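Proceedings > Planning and Procurement for Home Robotics > Section 4

4. Planning the Purchase Around the Room

We came to the question of what to buy a good deal later than we should have, and this section is partly an attempt to spare other small groups the same trouble. Our first budget, drawn up in December, had one large line for the arm and one much smaller line for everything else, and it was the second line that gave us grief. Mounts, spare fingers, cups, carafes, floor protection, delivery — all of these had been folded together into a single guess. When we finally priced them one by one, they came to $3,871, and we had to go back and ask for more money before a single part had been ordered.

So we changed the order of the work. Instead of choosing an arm and then looking for somewhere to put it, we modeled the home first, in the Stulex simulator, and let the rooms tell us what the arm would need to do. The home we chose, which we call the Bernel layout, is a generous one, and we'll admit we grew rather fond of it.
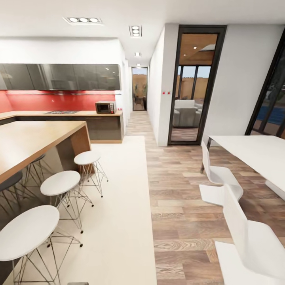
Figure 1. Kitchen and dining area of the Bernel layout, simulated view.

Plenty of planning questions can be raised at this stage without spending anything at all. A mobile base has to cross from rug to wood floor, and a base that handles the change of surface well tends to sit in a higher price bracket than one that doesn't. Bar stools drawn up along an island take away some of the clearance that a floor plan seems to promise. The glossy dark cabinets and the red backsplash made us think harder about the depth camera, as reflective surfaces are a well-known nuisance, and in the end we moved money from the base to the sensing line. Had we bought in the old order, that money would already have been gone.

We compared three ways of equipping the kitchen: a fixed arm at the counter, an arm on a rail, and an arm on a mobile base. We asked for quotations on each from two suppliers, Garrido and Neritz, and then ran the same set of counter tasks in simulation, 50 trials for each task and each option. Making coffee turned out to be the most useful task for budgeting, perhaps because it asks for so many ordinary things at once — reach, a steady grip, and enough room to turn a full wrist beside a wall.

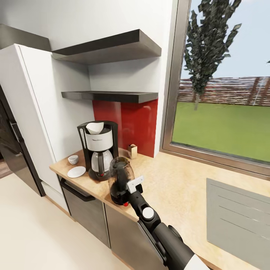 Figure 2. Coffee task in simulation, with the gripper holding a dark glass carafe in front of the coffee maker.

The short fingers seen in Figure 2 are the cheaper of the two sets we considered. We had penciled in the longer ones for every option, mostly out of caution, and the coffee trials persuaded us that they could wait for a second year. We also kept a reserve of 10 percent for parts that wear or break, and we would encourage readers to treat that reserve as a real line with a real owner, however tempting it is to borrow from it when the freight bill arrives.

Our final plan was for the fixed arm, with the rail held over as a later upgrade. The quotations for the mobile base were more than we could justify for work that takes place largely at one counter, and the counter mount leaves the bolt pattern free for a rail if funding allows.

Related items
Costing spare parts for shared robot labs
Leasing or buying: notes from a small department
A checklist for comparing supplier quotations
Floor surfaces and mobile bases in the home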